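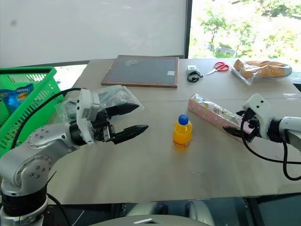
3.2 How we ran the sessions

We split the club into pairs, and each pair got the two-arm setup for 50 minutes at a time. I'd planned on shorter turns, but people spent the first stretch just getting used to driving both arms at once (I did too, and I'd had all of January to practice!). By the end of the term we had 2,618 recorded tries, and 126 of those were thrown out because somebody bumped the table or forgot to press stop.

The task list came from the students, so it leans heavily on snacks and desk stuff. Figure 4 shows one moment from the Rernwood table, with a bottle of orange drink between the two grippers and the right one at the end of a pink box. We never fixed the starting spots — each pair set the table however they liked, and I think that made the Flidik set messier but a lot more fun to work with.

Figure 4. The two arms over the table, with the bottle and the pink box between them.

Scoring was simple. A try counted if the item ended up where the pair had said it would go before they started, and a second pair had to agree. They disagreed on 76 tries, mostly over items that landed half in and half out of the target area, and we left those out of Table 2.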